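O quarto que nunca acaba de ser arrumado

Um simulador doméstico para quem quer ensinar robôs a lidar com lençóis, gavetas e bagunça, testado durante um mês inteiro

Há um prazer meio infantil em abrir um programa novo e descobrir que a primeira coisa que ele oferece é um quarto por arrumar. Foi assim que começou o meu mês de maio com o Floneck, o pacote de simulação doméstica da Priline, e confesso que na primeira noite fiquei até bem tarde trocando a cor das paredes. Só depois me lembrei de que estava ali para trabalhar.

O Floneck é um ambiente de treino para robôs que vão atuar dentro de casa. Você monta um cômodo, coloca objetos, escolhe uma tarefa (esticar um lençol, guardar uma camiseta, levar um copo até a pia) e deixa o seu modelo tentar, errar e tentar de novo, quantas vezes a placa de vídeo aguentar. Existem outros programas assim, e alguns são excelentes em peças rígidas, caixas, blocos, parafusos. Tecido é outra conversa. Um cubo tem posição e orientação, e com isso se sabe quase tudo sobre ele. Um lençol tem uma forma diferente a cada puxão, esconde as próprias pontas, escorrega, embola. Quem já tentou dobrar um lençol de elástico sozinho sabe do que estou falando!

A Priline decidiu começar justamente pelo pedaço difícil. O módulo de tecidos vem ligado por padrão, e o quarto é o primeiro cômodo da lista.

Instalação e primeiros passos

Usei uma máquina de mesa comum, com uma placa de vídeo de duas gerações atrás, e a instalação correu sem drama. O pacote baixa os cômodos sob demanda, então dá para começar só com o quarto e buscar a cozinha depois. O assistente inicial pergunta que tipo de robô você quer simular, se é um braço fixo ou uma base móvel, e oferece 3 perfis prontos para cada caso. Também aceita modelos próprios, desde que descritos num dos formatos usuais.

O manual em português merece elogio. Foi escrito por gente que fala a língua, com exemplos que fazem sentido e um glossário curto no final. Há um capítulo inteiro sobre atrito entre tecidos que li como quem lê romance policial, querendo saber no que ia dar.

A interface tem uma janela grande com o cômodo e uma coluna lateral com os parâmetros. Nada de menus dentro de menus. O que mais usei foi o botão de sorteio, que embaralha a cena: troca cores, desloca móveis, joga objetos em lugares onde objetos de uma casa de verdade costumam ir parar. O biblioteca-base traz 1271 itens, entre móveis, roupas, brinquedos, livros e utensílios, e o sorteio respeita umas regras de bom senso que podem ser afrouxadas. Com elas no mínimo, o programa vira uma casa com crianças de férias.

O lençol, afinal

Para experimentar o módulo de tecidos, montei uma sequência de tarefas com um nível crescente de maldade. Primeiro, um lençol solto sobre a cama, sem mais nada. Depois, o mesmo lençol com um travesseiro na cabeceira. Depois, com algum objeto esquecido por cima ou na beirada, que o robô precisa notar antes de puxar o pano.

É nesse terceiro degrau que a coisa fica interessante. Um modelo treinado só em camas vazias puxa o lençol com toda a confiança do mundo e leva junto o que estiver em cima. No meu primeiro ensaio, um livro saiu voando pelo quarto, bateu no armário e caiu atrás dele, com direito a ficar preso no vão. Ri sozinho e salvei a repetição.

O comportamento do pano convence. As pontas caem pela lateral do colchão, o tecido acumula rugas quando é empurrado e demora a se acomodar depois de solto. A Priline trata o lençol como uma malha de pontos ligados por molas, técnica conhecida, e acrescenta um ajuste de rigidez que separa, por exemplo, um algodão lavado muitas vezes de uma colcha mais encorpada. Passei uma tarde inteira só mexendo nesse controle – e recomendo, porque se aprende bastante sobre o que um robô teria de sentir na ponta dos dedos para distinguir um do outro.

Seren Lloyd, que coordena a equipe de tecidos na Priline, conversou comigo por vídeo numa manhã em que o café dela já tinha esfriado duas vezes. Perguntei por que começar pela cama.

"Porque é grande e porque todo mundo tem uma", respondeu. "Com um guardanapo o robô enxerga tudo de uma vez. Com um lençol ele precisa se mexer, dar a volta, puxar de um lado e conferir do outro. Quando funciona na cama, dobrar toalha parece brincadeira."

Quis saber também da aparência das cenas, que são limpas, de texturas lisas, longe do brilho de um jogo recente. Ela não se incomodou com a pergunta. "A gente prefere gastar a conta no movimento. Se eu tenho de escolher entre um reflexo bonito no piso e mais passos de simulação no tecido, fico com o tecido. E quem treina com muitas cores e muitas texturas simples acaba com um modelo que não se assusta com a parede de ninguém."

Faz sentido, embora eu ainda gostasse de um modo de imagem mais caprichado para apresentações. Segundo ela, está na lista. 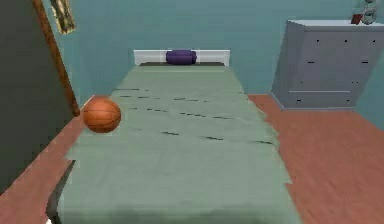
Quarto simulado no Floneck: lençol verde-claro, almofada em rolo junto à cabeceira e uma bola de basquete na lateral da cama.

Cenas como essa viraram as minhas preferidas. O lençol enrugado e de contorno irregular dá trabalho suficiente, e a bola fica perto da borda do pano, num ponto em que qualquer puxão distraído pode mexer com ela. Deixei essa combinação rodando uma noite inteira com pequenas variações de posição, e de manhã o modelo já esperava um pouco mais antes de agarrar o tecido. Pouca coisa, mas que alegria ver aquilo no gráfico!

Do computador para a sala

Simulação só interessa se servir para alguma coisa fora da tela. A Priline oferece um kit de transferência, chamado Jakley, com um conjunto de rotinas para levar o comportamento aprendido a um braço físico. Testei com o braço de bancada que tenho no escritório e uma fronha, já que uma cama não caberia ali nem com muita boa vontade.

O resultado foi melhor do que eu esperava e pior do que o folheto sugere. O braço encontrou a borda da fronha na maior parte das tentativas, mas teve dificuldade em soltar o pano sem arrastá-lo de volta. O Jakley permite gravar essas falhas e devolvê-las ao simulador como ponto de partida para novos treinos, e depois de 7 rodadas desse vaivém a soltura ficou bem mais limpa. Cada rodada levou cerca de 2 horas no meu equipamento. Dá para almoçar, lavar a louça e voltar.

A calibração da câmera é a parte chata. O guia pede um tabuleiro impresso e uma paciência que eu não tinha no primeiro dia. Refiz tudo no segundo, com calma e outra luminária, e os erros de posição caíram bastante.

O que falta

Senti falta de líquidos. A cozinha tem copos, panelas e pia, mas nada derrama, e uma cozinha em que nada derrama é um lugar estranho. As roupas de vestir também estão um passo atrás da roupa de cama: mangas às vezes atravessam o corpo da camiseta quando dobradas depressa, e botões são apenas desenhados. O editor de cômodos não aceita plantas importadas, então quem quiser reproduzir a própria casa vai medir e levantar parede por parede.

O fórum de usuários é pequeno e simpático. Um estúdio que se apresenta como Stoyanova publica ali pacotes gratuitos de móveis, e baixei deles uma cômoda cujas gavetas emperram de vez em quando, de propósito. Virou item fixo nas minhas cenas. Quem convive com móvel antigo vai reconhecer aquele meio centímetro que não abre de jeito nenhum.

A licença individual é mensal e pode ser interrompida quando se quiser. Escolas e laboratórios têm um plano à parte, com mais máquinas por conta e o kit Jakley incluído. Para quem só tem curiosidade, a versão de avaliação libera o quarto completo, com o módulo de tecidos e o botão de sorteio, e deixa de fora apenas a exportação para um robô físico. Comecei por ela e teria ficado satisfeito mesmo sem o resto.

A próxima atualização promete cobertores com enchimento e fronhas que se deixam vestir no travesseiro. Já separei espaço no disco.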